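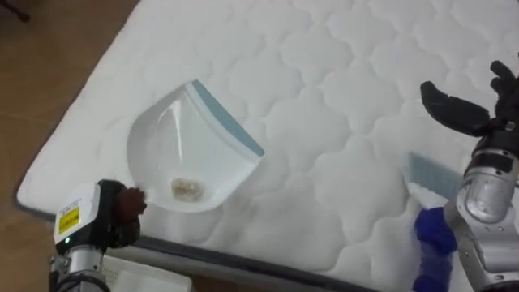 Dustpan, brush, debris, mattress: a fair sample of the job.

Robot Tidying Evaluator, part-time, Trekby

Seslow is a two-armed home cleaning robot with strong opinions about dustpans. Before we rent it to paying households, we want it reviewed by people who have cleaned up after children, dogs or roommates and are still annoyed about it.

You will work 3 shifts a week through August. Each shift has 40 short cleanup trials, mostly on beds and floors. You set out the mess, start the trial, stand back and score the result. Then you make a new mess. Applicants with a natural gift for this should say so.

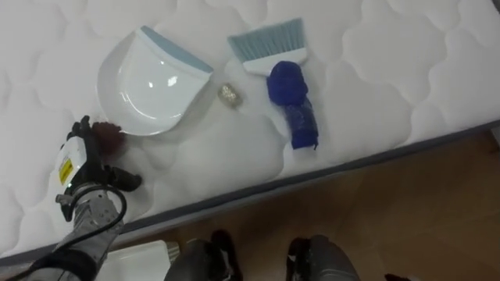 Small items get their own score sheet, and you will come to know it well. We want to hear which things a robot should throw out, which it should leave alone, and how long you would put up with it deciding.

You need steady patience, legible handwriting and knees that bend. No engineering background required. Our engineers have one and it hasn't made them tidy.

Pay is $45 an hour, with lunch on Thursday. Write to Agustina Insaurralde at the Trekby office and describe the worst spill you have ever dealt with. Lowri Pumphrey schedules the interviews, which last 2 hours and include sweeping.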